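Fallero Hand Grippers: Set-Up Guide
Section 3. Your first practice session

By now both grippers should be charged and paired with the Drevier recorder. Find a comfortable spot with a shallow tray and a handful of wrapped snacks, and take your time over this part, because a relaxed first session makes everything later on so much easier!

1. Set the tray on a level surface you can reach without stretching. A bed or a low table will do nicely.
2. Put on your knit gloves and take one gripper in each hand.
3. Check that the small light on the camera housing is green, and wait up to 60 seconds if it isn't.
4. Close the jaws slowly on one packet until the blue pads meet the wrapper, and then lift it just clear of the tray.
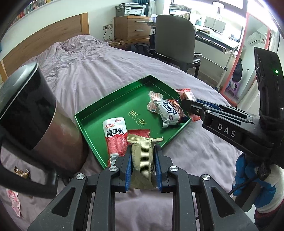 Fallero Customer Training Team

Packets with crinkled ends are friendliest when you hold them across the middle, with the second gripper kept close by in case you'd like to steady something. Squeeze only as much as you need to (most of us grip far too hard in the beginning, and the packet tells you so).

5. Hold for 3 seconds, set the packet down, and open the jaws fully.
6. Repeat with 2 more items of different sizes.

Note: Let the cable trail freely from the grip. If it pulls, move the recorder closer.

Caution: Keep fingers away from the linkage arms while the jaws are moving.

If the recorder shows message 129, turn to Section 5 before you carry on.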